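Learning to Handle Tableware from Human Examples
Student project report, second part: data collection
Danang Mangundap, Millton group

3. Collecting the examples

In the first part of the report I explained why we chose tableware for our learning system. This part is about how the examples were gathered. We worked with hand-held grippers in a furnished bedroom, at a dark brown table with the bed behind it.

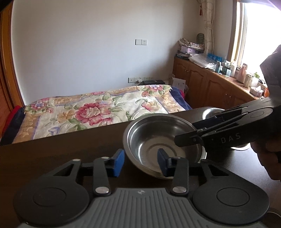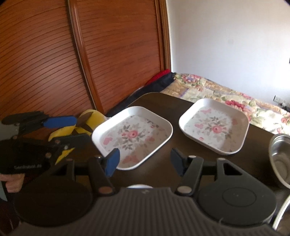
Figure 3. Data collection at the table with two hand-held grippers: stainless steel bowls (first picture) and the two square trays with a rose pattern (second picture).

3.1 Why two hands

In our first plan, each example used only one gripper. My supervisor at Peeters advised me to change this, and I agree with her now. A wide bowl can be lifted by the rim with one gripper, but it tilts, and a learned policy which copies this motion will also tilt it. With two grippers the person can hold one side and correct with the other. The cost is that both recordings must be aligned in time. We used the Turidgate software for this, with a correction at the start of every session.

3.2 Objects and tasks

We chose objects that are common in a home and difficult in different ways. The steel bowls reflect the light from the window, and the reflections move when the camera moves. The trays are white with a printed flower, so the edge of the tray is less strong in the image than the pattern in the middle. In early tests our model often pointed to the rose and ignored the rim. For this reason we kept the patterned trays in the set, although plain ones would be easier.

The tasks were: move one tray next to the other, put one tray on top of the other, lift the large bowl, and place the small bowl inside the large one. Before each example the objects were put in a new position. The person began with open jaws and finished with open jaws, away from the object.

3.3 Amount of data

In September we recorded 178 examples. I checked all of them by hand and removed 43, which leaves 135 for training. The most frequent reason for removal was that one of the two recordings started too late. In other cases the fingers covered the contact point for almost the whole motion, so the label was not reliable. From the remaining examples I took 4000 images for the object detector, which is trained separately.

3.4 Problems during the work

The light was the largest problem. When the sun came directly through the window, the camera made that side of the picture almost white. I closed the curtain for some sessions and left it open for others, so the model would see both conditions. I did not write down which sessions these were, and I regret it, as the comparison in section 5 would be more useful with this information.

The second problem was tiredness. After 8 examples in one row my movements became faster and less exact. From then on I made a short break after each group of 8.

3.5 Storage

All accepted examples are on the Hirnusley server, in one folder per task. The removed examples are kept in a separate folder with a text file that gives the reason.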